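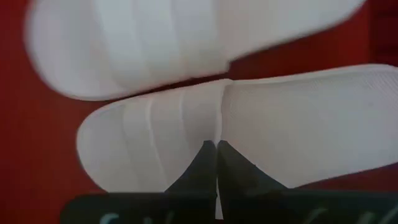
Who taught you to wait for a ferry?

My grandfather did, on the long bench at Lullow, in the years when the boat to Clakalcombe came when it felt like coming.

His name was Faizal Simanjuntak and he had a gift for sitting. Other people on that bench would stand up every few minutes and shade their eyes and sit down again, cross with the water, but he would fold his hands over his stomach and begin to tell me something, usually the one about the goat and the wedding, which I had heard so often that I could have told it back to him with all the voices (and sometimes did, when he lost his place).

The winter I was eight, the boat was later than it had ever been. It was January, and the wind came straight in off the point. We had a bag of fried bananas from Gunawan, the shop by the ticket window, and strict orders from my grandmother to carry them across to her sister without opening the bag. We had opened the bag.

"She'll smell them on us," I said.

"She's sixty-five years old and she has a cold," said my grandfather, and took another.

Aiman Siregar, who sold the tickets, came out after a while with two cups of tea and sat down beside us, though he had a perfectly good stove indoors. He said the Hudedon had turned back once already with engine trouble and might do it again. My grandfather thanked him for the tea and started on the goat.

I must have slept, because the next thing I remember is the lamp on the boat, very small and yellow, and my cheek against his scratchy coat. He hadn't stood up to look. He was still talking, quite softly, to Aiman, and the goat had just gotten into the kitchen.

"There she is," Aiman said, getting to his feet.

"Let me finish," said my grandfather, and oh, he did, every last word of it, the bride's uncle and the broken door and all, while the ropes went over and the captain leaned out and hollered at us to come aboard!

We gave my great-aunt the bag. She looked inside it, and then she looked at him, and she put the kettle on.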